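Bring back the plain work table

The public library in Meltside closed its workroom in May. It held four long tables, a sink and a cabinet of hand tools you could sign out with a library card. The space is now a lounge with soft chairs and a coffee counter. I have nothing against soft chairs, but I think the town made a mistake, and I think other towns are making the same one.

Most people I know no longer have a surface they can leave a job on. Apartments in Meltside are small. The kitchen table is where you eat, where the kids do homework and where the mail piles up. If you want to reglue a chair or cut out a dress pattern, you have to start after dinner and be done before breakfast. So the chair goes to the curb and the dress gets bought.

My neighbor Oluwaseun Isah used the library workroom for two years. He fixed lamps there, mostly his own, then other people's. He now does it on his bed with a sheet of cardboard under the lamp. He fixes fewer lamps.

The town's answer is that people can join the paid workshop on Rutherford Street. It is a good place. It also costs more per month than many families spend on shoes, and you have to sit through a safety class for machines you may never want to touch. Someone who needs a flat table for an hour is not going to do that.
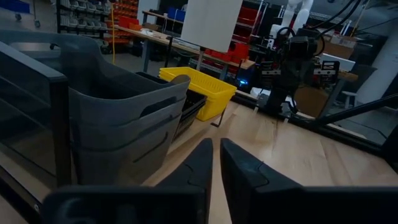

A light wooden tabletop with dark-edged, tinted panels along its sides.

Tables are cheap. That is the part of this I find hard to accept. Nirkley, the next town over, has 1,835 households and keeps a public workroom open 13 hours a week in the back of its old post office. There are no fancy machines. Chibuzor Fashola, who sits on the town council there, told me the biggest cost is heating, and the building would be heated anyway.

The usual complaint is that such rooms sit unused. I went to ours often enough to know that some afternoons it was just me and a man rebinding cookbooks. But we don't judge a park bench by how many hours someone is sitting on it. We put it there so that people can sit down when they need to.

There is also the matter of mess. Glue drips, sawdust gets into the carpet next door, and someone has to sweep. I grant all of that. A broom and a posted rule would take care of most of it, and the old room had both – though the rule was often ignored.

The council will look at the library budget again this winter. The tables are still in storage, as far as I know. I would ask for two of them back, by a window if possible, and a key to the tool cabinet.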